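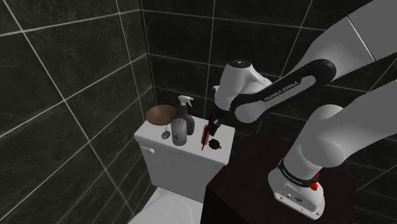 A toilet with a boxy white tank, in a bathroom with dark grey tiles.

Does the water really spin backwards down here?

You have probably heard this one. Somebody's uncle goes on a trip to the other side of the world, flushes a toilet, and comes home saying the water went around the wrong way. In Australia, the story goes, it spins clockwise, and in Canada it spins the other way. People say it in cartoons. People say it at barbecues. Some grown-ups will tell you they saw it with their own eyes.

Should you believe them? Let's be a bit fussy about it first.

What the story gets right

The story has a bit of real science inside it, and that is what makes it hard to shake off. The Earth spins. It turns all the way around once a day, and you are riding on it. When something moves a long way over a spinning ball, its path seems to bend. North of the equator it bends to the right. South of the equator it bends to the left. Scientists call this the Coriolis effect (say it "corry-OH-liss").

You can see what it does on a weather map. Big storms called cyclones spin clockwise in the southern half of the world and anticlockwise in the northern half. That part is true, and it has been checked with satellites over and over again.

So if storms do it, why not toilets?

What the story gets wrong

Size. A big storm can be hundreds of kilometres wide and last for days. The water in a toilet bowl would fit in a bucket or two, and a flush is over in a few seconds. The Earth's turning does push on that water, but the push is so tiny that almost anything else will beat it.

And there is plenty else going on in a toilet. When you press the button, water drops out of the tank and into the bowl through holes or a gap under the rim. If those holes point to the left, the water swirls left. If they point to the right, it swirls right. A toilet carried from Brisbane to Vancouver and plumbed in properly would go on swirling whichever way it was built to swirl.

Many Australian toilets hardly swirl at all. They have a wide outlet and the water just falls in from the back and shoves everything out. A lot of Canadian toilets have a fuller bowl and pull the water out with a siphon, and those do tend to make a whirl. A traveller who sees two different kinds of flush might easily remember it as two different directions.

But what about sinks and baths?

Good question, and a harder one. A sink has no jets under a rim. Still, the water was moving when you filled it. The tap might be a little to one side, or you swished your hands about, or pulled the plug out crooked. Water keeps those little movements for a long time, much longer than you would guess from looking at it.

Scientists have tested this very carefully. They used wide, round tanks of shallow water with a tiny hole in the middle, covered them up, and left them alone for a day or so. Then they pulled the plug without bumping anything. When they were that careful, the Earth's spin did show up, in both halves of the world. Your bathroom sink is not that careful.

What about the man at the equator?

In some places near the equator, people put on a show for tourists. They pour water into a basin on one side of a painted line and it drains one way. They walk a few steps over the line and it drains the other way. It looks very convincing.

It's a trick. Right beside the equator the effect is weaker than anywhere else, so a few steps could not change a thing. The person can start the water turning by the way they pour it, or by the way they turn around while holding the basin. Watch their hands and feet.

Try it yourself

You need a sink with a plug, a pinch of pepper and a pencil.

Fill the sink and wait one minute. Sprinkle the pepper, pull the plug and write down which way it goes. Now fill it again, but stir it once the other way with your finger before you pull the plug. Write that down too.

Do it lots of times. Once or twice proves nothing, and if you only remember the times that matched your guess, you are fooling yourself. Try the bath. Try the laundry tub. Ask a cousin in another town to do the same and compare your lists.

If every sink in your street went the same way with no stirring at all, that would be worth a closer look. We don't think it will. But don't take our word for it either - go and get the pepper.

Words to know

Anticlockwise: turning the opposite way to the hands of a clock. Canadians usually say counter-clockwise.
Equator: the make-believe line around the middle of the Earth.
Siphon: a bent pipe that pulls water up and over once it is full.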